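2025-09-04

Workshop notebook – water and seedlings

Finished the second round of the tap water against rainwater trial. Writing it up now while the trays are still on the bench, as last time I left it and then could not read my own labels.

Background for whoever picks this up. The lettuce sown on tap water came up patchy in spring and the blame went to the water, the compost and the seed in turn, depending on who was in the room. The Pangaribuan seed had been opened the year before. The compost was the end of a Zureo bag that had stood outside with the top open. So there were three things wrong at once and no way of telling them apart. This round used fresh seed and a new bag, and only the water was different.

Set-up: 6 trays, three on tap and three on rainwater from the butt behind the Pincombe shed. Same sowing depth, same shelf, lights on a timer. Trays turned end to end every morning. Watered from above until the first true leaves, then from below by standing the trays in the shallow baths. I kept the tap water in an open bucket overnight before using it, so both waters were at room temperature when they went on.

Germination was even. If there is a difference between the two waters at this stage I cannot find it, and I looked at every cell twice. The rainwater trays were a day ahead on emergence in one corner, but that corner is over the heating pipe and I would not put any weight on it.

Growth after that is where it gets more interesting. The tap trays have a white crust on the surface of the compost and along the rim of the cells. It scrapes off with a fingernail. The rainwater trays have none, but they do have a green film, mostly at the end furthest from the fan. Neither seems to have held the plants back so far. Roots looked the same in the ones I knocked out: white, well branched, just reaching the bottom of the cell.

Watering from above was the weak part of the method. With the big rose the cells at the tray edge get less than the middle, and the compost in the middle ends up beaten flat. A can with a long narrow spout is slower but you can put the water where you want it.
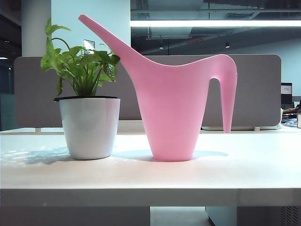

Pink can, long spout, next to the pot plant on the white table.

For the next round, use one can for tap and one for rain and mark them on the base. I rinsed between the two every time, but it is the sort of step that gets missed when somebody is in a hurry, and one missed rinse would muddle the whole thing. Fill from the bucket with a jug. Pouring straight from the bucket puts half of it on the floor.

Conductivity. The meter was reading nonsense on the first attempt. The calibration sachet had been open since I don't know when, so I threw it out and used a new one, and after that it settled and gave the same reading three times running. Tap is much higher than rain, as expected. The figures are on the sheet pinned over the sink and I have not copied them here. Compost run-off from the tap trays was higher again than the tap water itself, which would fit with salts building up at the surface as the trays dry.

Rain butt: the lid was off when I got to it and there were leaves in the bottom. Took the leaves out, scrubbed the tap, put a piece of old tights over the downpipe. The level is low. If it stays dry we will run short before the round is over, and topping up from the mains would defeat the purpose. There is a spare butt behind the Pincombe shed with a split near the base. It might take a patch.

The butt meter (the little Zerkudell one on the outlet) reads 3,293. I have not reset it. Please don't reset it either, just write down the reading with your entry and we can subtract.

Other jobs done: cleaned the shallow baths, replaced the split one. Moved the timer off the extension lead and on to the wall socket. Threw out the spring seed.

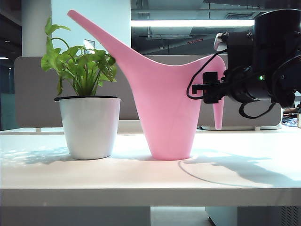 Pot plants are a separate question and should stay out of the trial. They get a different compost, they dry out far more slowly than the cells, and a fixed watering day suits them badly. I lift the pot and water it if it feels light. Saucers emptied after half an hour. If we want to look at crust on pots it needs its own sheet and a longer run, and I would start that in November when the heating is on and everything dries faster.

To do:
Patch the spare butt, or decide it is past saving
Order calibration sachets, single use
Mark the cans
Thin the trays to one plant per cell
Weigh 10 plants from each water at harvest, cut at soil level, fresh weight only
Move the whole lot away from the heating pipe before sowing again

Still not sure about the green film. It wipes off the plastic easily enough, but on the compost it forms a skin and water sits on top of it for a while before going in. Bottom watering gets round that. I have turned the fan to face the far end and will check again before thinning.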